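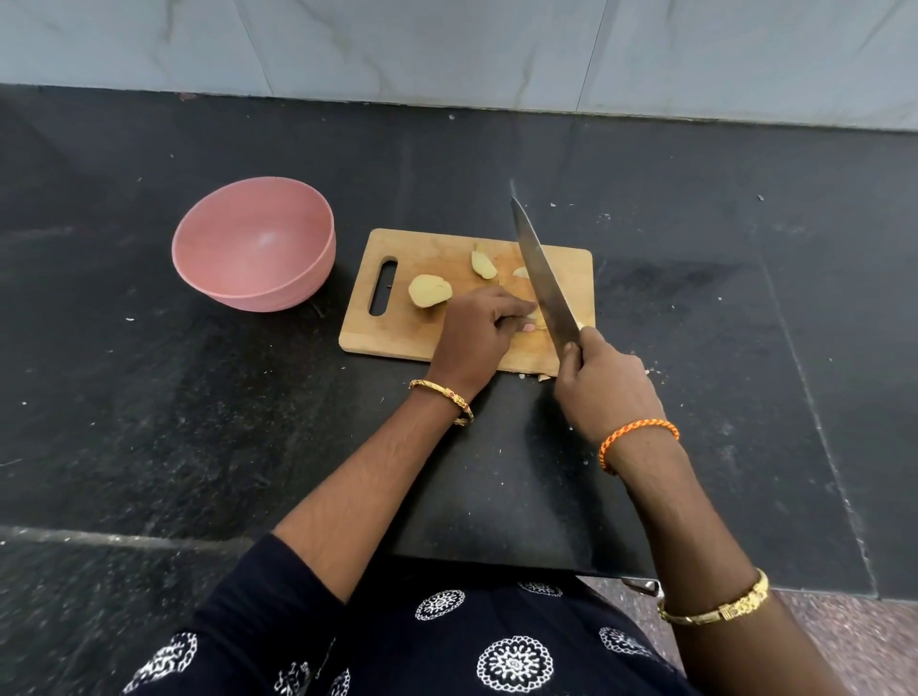
마리테스 엔리케스 님은 지난 호 기사를 읽고 음식물 쓰레기 수거가 주 2회로 줄어들면 여름에는 어떻게 버티느냐고 물어 왔다. 특히 7월에는 하루만 지나도 냄새가 올라오는데, 수거함이 집에서 먼 세대는 매일 내려가기도 쉽지 않다는 것이다. 같은 내용의 문의가 여러 통 들어와 이번 호에서 바뀌는 내용을 다시 정리한다.

우선 수거 횟수는 계절에 따라 다르다. 겨울 일정은 주 2회이고, 7월부터는 주 4회로 늘어난다. 지난 호에는 겨울 일정만 실려 있어 일 년 내내 주 2회로 줄어드는 것처럼 읽혔다. 편집 과정에서 표의 아랫부분이 빠졌고, 누리집에 올린 파일은 이미 바로잡았다. 종이 소식지를 보관하는 분은 이번 호 뒷면의 표로 바꾸어 두면 된다.

적용 지역은 루테트소프와 티브소프 두 곳이다. 두 지역을 합쳐 2583세대가 새 일정을 따르게 된다. 수거 업체는 그대로 자텔이며 차량이 도는 순서만 달라진다. 루테트소프는 지금까지 오후에 수거했으나 앞으로는 오전에 먼저 돌고, 티브소프가 그 뒤를 잇는다. 루테트소프 주민은 전날 저녁까지 수거함에 넣어야 당일 차에 실린다. 아침에 내놓던 분들은 시간을 앞당겨야 한다.

수거함 위치도 일부 바뀐다. 티브소프 북쪽 길에 있던 수거함은 도로 공사 때문에 버스 정류장 옆으로 옮긴다. 공사가 끝나면 원래 자리로 돌아올지는 아직 정해지지 않았다. 루테트소프는 기존 위치를 그대로 쓰고, 언덕길 위쪽에 수거함을 하나 더 놓는다. 위쪽 세대에서 멀다는 의견이 많았던 곳이다. 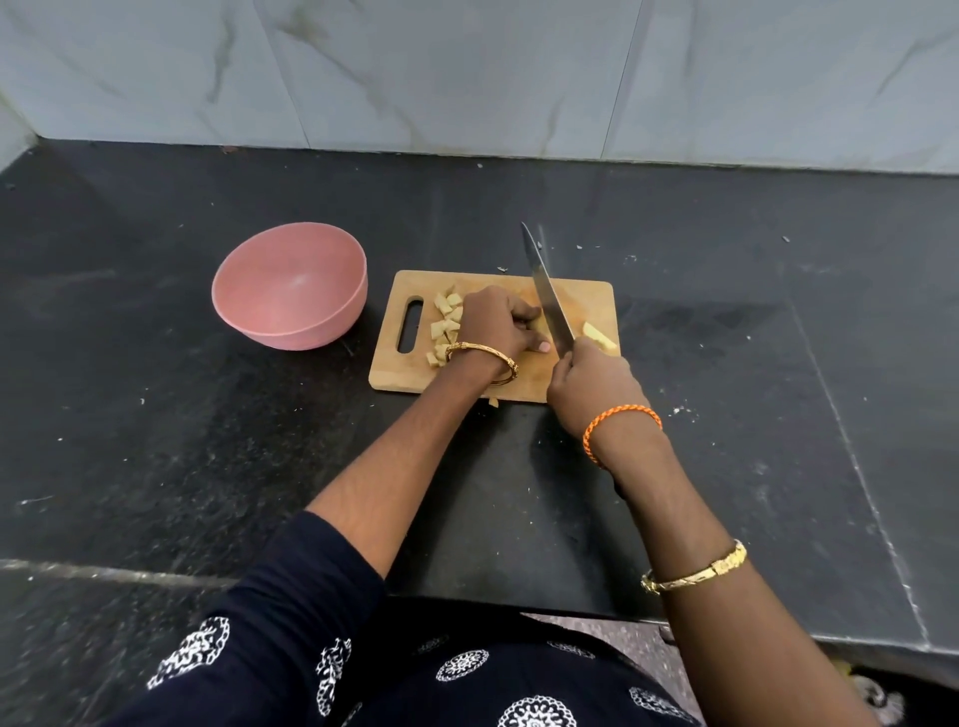 분류 기준에서 가장 많이 들어오는 질문은 껍질이다. 감자, 당근, 사과, 오이처럼 얇고 부드러운 껍질은 음식물로 넣는다. 양파와 마늘의 마른 겉껍질, 옥수수 껍질과 속대, 호두나 밤의 딱딱한 껍데기는 일반 쓰레기다. 대파 뿌리도 일반 쓰레기로 분류한다. 달걀 껍데기와 조개껍데기, 닭뼈는 음식물 수거함에 넣지 않는다. 수박 껍질은 음식물이 맞지만 큰 덩어리째 넣으면 투입구가 막히므로 잘라서 넣어야 한다. 티백과 한약 찌꺼기는 일반 쓰레기로 버린다.

집에 두는 동안 냄새를 줄이는 방법은 물기를 빼는 것이 기본이다. 채소는 씻기 전에 다듬으면 껍질에 물이 덜 묻는다. 국물이 있는 음식은 체에 밭쳐 두었다가 건더기만 담는다. 통은 비울 때마다 헹구고 뚜껑을 열어 말린다. 바닥에 신문지를 한 장 깔아 두면 씻기가 수월하다. 냉동실에 얼려 두는 분도 있는데, 식품과 같은 칸에 보관하는 것은 위생상 권하지 않는다.

전용 봉투는 당분간 기존 것을 계속 쓸 수 있다. 새 봉투는 입구에 묶는 끈이 달려 있고 용량은 같다. 주민센터와 반 상점에서 판매하며 한 묶음에 1000원이다. 이미 사 둔 봉투를 새 봉투로 바꾸어 주지는 않는다. 다른 지역에서 산 봉투는 수거하지 않으니 이사 온 분은 확인하기 바란다.

수거가 빠졌을 때는 다음 날 오전까지 기다렸다가 자텔에 연락하면 된다. 수거함 번호는 뚜껑 안쪽에 적혀 있고, 접수할 때 이 번호를 함께 알려 주면 처리가 빠르다. 수거함이 가득 찼더라도 봉투를 바닥에 두지 말고 가까운 다른 수거함을 이용해 달라. 지난달에도 바닥에 둔 봉투가 찢어져 민원이 있었다.

일정표는 영어와 베트남어로도 나온다. 베트남어판은 하인 응이엠 님이 옮겼으며 주민센터 안내대에서 받을 수 있다. 글자를 크게 인쇄한 일정표가 필요한 분은 안내대에 요청하면 된다.

2025-12-18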